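Re: [teleop-users] Recording kitchen tabletop demos - leader arm or hand guiding? 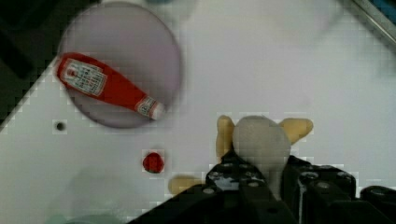 I'll answer in the order you asked, with your questions quoted so that people who missed the first message can follow. We have been doing this kind of recording at Stemerwood since March, all on one table and one arm, so please read it with that in mind.

On April 17, 2025, a list member wrote:

> We are setting up a tabletop for pick and place with kitchen toys and
> ordinary kitchen items, and we want to collect demonstrations for
> imitation learning. We have one arm with a two-finger gripper and a
> wrist camera. At present we push the arm about by hand with the motors
> in free mode and record the joint angles. The recordings look smooth to
> us but the trained policy stops short of the object and closes on air.
>
> 1. Is it worth moving to a leader arm, or should we be able to make
> hand guiding work?

We did hand guiding for the first couple of weeks and gave it up. The arm went where we wanted it, but the camera kept picking up our forearms and sleeves, and those are not there when the policy runs. You can get round that by recording the path by hand and then playing it back with nobody near the table, and recording the pictures on the second pass. It does work for a plate or a bottle that stays put. It doesn't work well for anything light, as the object never moves in quite the same way twice and the played-back gripper has no idea that it has missed.

The other trouble is the one I think you are seeing. In free mode you record where the joints are, and when the arm runs by itself it is told where to go. Those two are not the same under load. Ours sagged a little at full reach and always ended up short. With a leader arm you record what the leader asked for and what the follower did, both, and you train on the first. Check which of the two your script saves as the action before you spend money.

So yes, I would move. We use the Mugo leader, the older one with the trigger handle. It is not lovely to hold but it is light enough to use for an hour.

> 2. How many demonstrations per task did you need before it did anything
> useful?

For putting one soft toy on a plate, with the plate in a fixed place, we recorded 200. I can't tell you it needed that many. We trained once at the end of it and it was good enough to go on with. When we let the plate move as well, the same set was no use and we started a new one.

Of the first set we threw away 27. Most of those were cases where the operator had fumbled the grasp, let go, and then sat thinking for a while before trying again. A fumble followed straight away by a second try is worth keeping, in our view, as it shows the arm how to get out of trouble. A long pause is not. The policy learns the pause and will happily hover over the toy until you turn it off.

> 3. Do you clear the table between objects, or leave the other things
> lying about?

We leave them, and move them between recordings. In the view at the top there is a ketchup bottle lying across the plate and a small red round thing lower down, with the gripper at a pale beige toy. If the target had always been the only thing on the table we would have ended up with an arm that goes for anything that isn't white. We had exactly that with our first attempt, when it tried to pick up a roll of tape that someone had left near the base.

Things lying on the plate are a bit awkward, as the operator has to choose where to put the new one. Decide on that before you start and write it down. Two of us were recording on alternate days, and one always put the toy at the near side of the plate while the other went for whatever gap was biggest. Either would have been fine. Mixed together, the arm went for a point halfway between and dropped the toy on the rim.

> 4. Should the operator look at the table or only at the camera view?

Only at the camera view, if you can stand it. If the operator can see the table directly they will use things the policy can't see, such as how high the fingers are over the surface from the side. We turned the operator's chair round to face the wall and put a screen there. It was slow and rather unpleasant to begin with. After two sessions it was normal.

If you have only the wrist camera you will find that the height is hard to judge from straight above. Shadows help more than I expected. We had been trying to get rid of them with lamps on both sides and stopped doing so. One lamp, always in the same place, is what we have now.

> 5. What do you record besides pictures and joints?

The gripper opening, both asked for and measured. The difference between the two tells you whether there is something in the fingers, which is handy when sorting the recordings later. We also save a short text note for each one, typed by the operator straight after - object, where it was going, good or bad. We use the Nasico logger for this. It has a habit of stamping the pictures when they are written to disk and not when they are taken, so look for a setting called capture time and switch it on. I lost several days to that.

On rounded toys in particular: go in with the fingers across the narrow part, and close slowly. Ours squeezed out sideways if the trigger was pulled quickly. We put a limit on the closing speed in the follower and have not touched it again. The Stemero finger pads are softer than the ones that came with our gripper and I prefer them, but if you change pads halfway through a set, start the set again.

I can post the script that compares the asked-for and measured joints if that would be useful. It is short and needs tidying, and it expects our file layout, so you would have to change the paths at the top. It plots one recording at a time. If the two lines drift apart near the end of each reach, you have the same fault we had.

Which arm are you using, and is the camera fixed to the last link or to the gripper body? Ours was on the link at first and the answer to your first question may depend on it.

Stemerwood bench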